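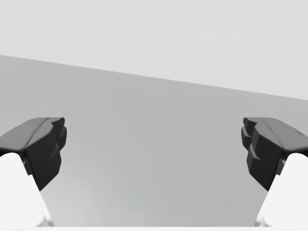

How Do Doctors Know a Medicine Works?

Hi, I'm Melina Gavalas, and I work on medical studies. My nephew Kibet once asked me how anybody knows that medicine does anything. Good question! I talked for so long that his toast went cold, so I've tried to write a shorter answer.

Let's say you have an itchy mosquito bite. You rub some cream on it, and on Sunday morning the itch is gone. Hooray for the cream! But hang on. Mosquito bites stop itching by themselves if you wait long enough. So was it the cream, or was it just time going by? With one bite on one arm, there's no way to tell.

That's why we do a kind of test called a trial. I'll make up a pretty simple one and call the cream Zukumora.

First we need people, and lots of them. We ask 441 kids with itchy bites (and their parents, who have to say yes too). Some of them would rather not, and that's totally fine. You never have to be in a study if you don't want to be. We end up with 400.

Now we split them into two groups of 200. One group gets Zukumora. The other group gets a cream that looks the same and smells the same but has no medicine in it. The pretend one is called a placebo. You say it "pluh-SEE-bo," and I still think it sounds like a dance.

Why bother with pretend cream? Well, sometimes people feel better just from being looked after. Think about when you bump your knee and a grown-up puts a bandage on it. The bandage doesn't do much for a bump, but you may feel better anyway! We want both groups to get that same nice feeling, so that the medicine is the only difference between them.

Who decides which group you're in? Not me! A computer picks, and it's a lot like flipping a coin. If I got to choose, I might give the real cream to the kids with the smallest bites without even noticing I was doing it, and that would mess everything up.

We keep the groups secret, too. The kids don't know which cream they have, and neither do the people asking the questions. That's called a blind trial (no blindfolds, sorry). The secret list is locked away until the end, but a doctor can look up what somebody got if there's an emergency.

After 3 days we ask everyone, "Does it still itch?" Then we open the list and count. Suppose 182 kids in the Zukumora group say the itch is gone, and a lot fewer in the placebo group say so. Now that's interesting! We also ask about bad stuff, like rashes, because a cream that stops the itch and turns you bumpy isn't much of a present.

And then other scientists check our work - they look for mistakes, and they often run the whole test again with new people.

Words to know

Trial: a careful test of a treatment.
Placebo: a pretend treatment with no medicine in it.
Random: picked by chance, like a coin flip.
Side effect: something a medicine does that you didn't want it to do.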